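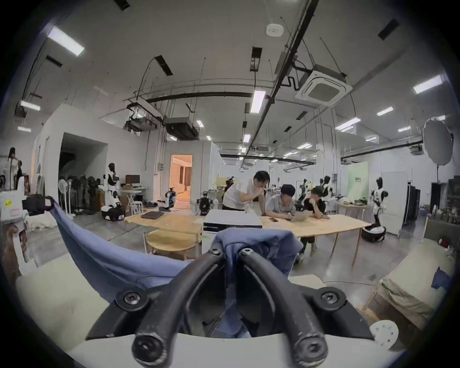

What does a password do all day?

Hello again! Last time I promised we'd talk about passwords, so off we go.

Think of your password as the key to your front door. You wouldn't hand that key to a stranger at the bus stop, would you? A password keeps your messages, your games and your drawings safe in the same sort of way.

When I was at school my password was "fluffy", after my rabbit. Everybody in my class knew my rabbit (I talked about her a lot), so it took my friend Lionel Fleury two goes to guess it. He changed my screen name to Captain Cabbage and I was cross until teatime!

Bad passwords are easy to guess. Your name, your pet, your birthday and 12345 are all bad ones. Some crooks use computer programs that try thousands of words very quickly, so one ordinary word won't hold them up for long.

I like to make mine from a string of words that don't belong together. Something like this:

teapot-giraffe-476-puddle-sock

It's silly, it's long, and you can draw a little story in your head to remember it. Mine has a giraffe pouring tea into a sock. Please don't use that one, though – everyone reading this page has seen it now. Make up your own!

Try not to use the same password twice. If somebody finds out the one for your game, they'll have a go at your email with it too.

Who can you tell? Your mum or dad, or whichever grown-up looks after you. Don't tell your best friend, even if you share everything else, and never type it into a chat. If a message says you've won 2,450 free coins and just need to "confirm your password", leave it alone and go and show a grown-up.

Next time I'll be writing about pop-ups, and why I never click on the flashing ones.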